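4.3 Grip slip during the scooping stage

Of the 400 trials in the second round, 389 ran to the end without a person stepping in. The other 11 were stopped, and all but two of those stops came in the same part of the task, after the arm had closed on the handle of the scooping utensil and before it had let go. This section deals with those nine trials. The two remaining stops were caused by a lost network link and are covered in Section 4.5.

The fault was the same each time. The gripper closed on the handle, the controller reported a good grasp, and the arm began its move. At some point in the move the handle turned between the fingers. The controller had no way of noticing this, as it only checks how far apart the fingers are, and a handle that has turned in place can leave that distance unchanged. The arm then carried on with a tool pointing the wrong way.

In seven of the nine trials the result was a spill and nothing worse. In the other two the tip of the utensil came down on the rim of a container and the arm kept pushing. The force limit was set at the supplier's default, which we had left alone in the first round of 200 trials with no trouble. It was too high for this kind of work. In one case a container tipped before the operator, Sixten Sjöberg, reached the stop button. There was no injury, but his hand was closer to the work area than our own rules allowed, and we logged it as a safety event.

We first suspected the finger pads. Ulla Berge swapped them for a new set and repeated the scooping stage 162 times with the settings otherwise untouched. The handle still turned in three of those runs, so worn pads can't be the whole cause. The logs point to where along the handle the fingers close. When the grasp was near the end of the handle, the weight of the loaded tip had more leverage and the turn was more likely. When it was near the middle we saw no turning at all.

The grasp point is chosen by the Adon planner from the view it has just before closing. Its choice moved more than we expected from trial to trial — in some runs by nearly half the length of the handle. The Dastel log viewer shows the chosen point on a separate screen from the camera views, and we think that is partly why the drift went unnoticed for so long.

Figure 6. Work area and wrist camera views, scooping task. 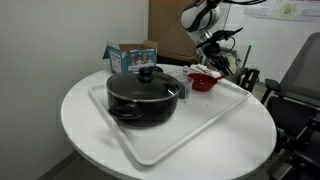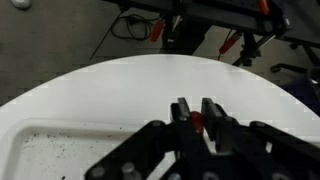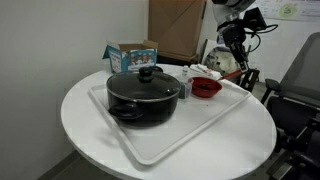 We made three changes after the review on 12 January 2021. The planner now rejects any grasp point in the outer third of the handle and tries again. The force limit for this stage has been lowered, and a contact above it stops the arm at once where before it only slowed. Operators must also stay behind the line marked on the floor while the arm is powered, and a second stop button has been placed on that side of the room.

None of this lets the controller detect a turned handle. A check using the wrist camera is the obvious next step, and Magnusson has supplied a test version, but it gave too many false stops to be used in the trials reported here. Lighting seems to be the main difficulty. Results with the new grasp rule, without the camera check, are given in Section 5, along with the Stenis runs that used a different set of tools.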